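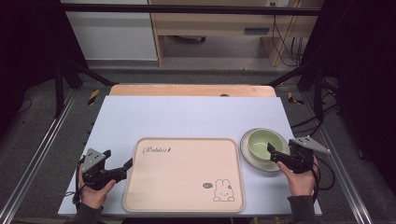

Section 4. Your First Table-Setting Run

By now your club has the Fliron grippers charged and paired, so this is the fun part! The Breakfast Table task is the first one in the Prendale Student Kit, and most teams at Hawthorne get a clean run on their first afternoon.

Before you start

Clear the board. Put out only the tray, the plate and the bowl. Phones, pencils and snacks go on another table.

4.1 Press the record button on the left gripper. Wait for two beeps.

4.2 Hold both grippers open over the board for a slow count of three.

4.3 Bring the right gripper down over the bowl with one finger on each side of the rim. Go slowly – slower than feels natural.

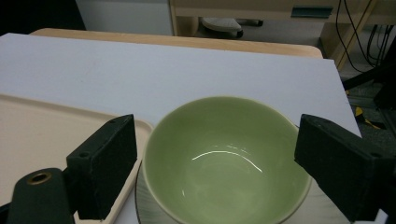

4.4 Squeeze until the fingers touch the bowl, then stop squeezing. The pads do the holding for you.

4.5 Lift, move the bowl over the tray, and lower it straight down. Open the fingers fully before you pull away.

CAUTION: Do not squeeze past the second click. Anything over 300 grams needs both grippers.

Note: A run should last 14 to 20 seconds. If yours is longer, keep it anyway. Long runs are great practice material.

4.6 Moving the tray

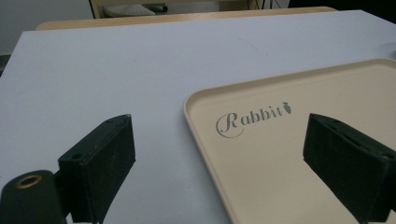
Trays are harder than bowls, and teams love them for it. The rim is low, so a finger that comes in too high will slide right over it. Keep one finger outside the left rim and the other above the inside of the tray, with the word "Rabbit" between them, and you're lined up to start. Lower both fingers together, close on the rim, and drag gently toward you.

4.7 Press record again to stop. One long beep means the run is saved.

Do 14 good runs before you switch drivers, then upload the whole batch to your Allska folder (see Section 5).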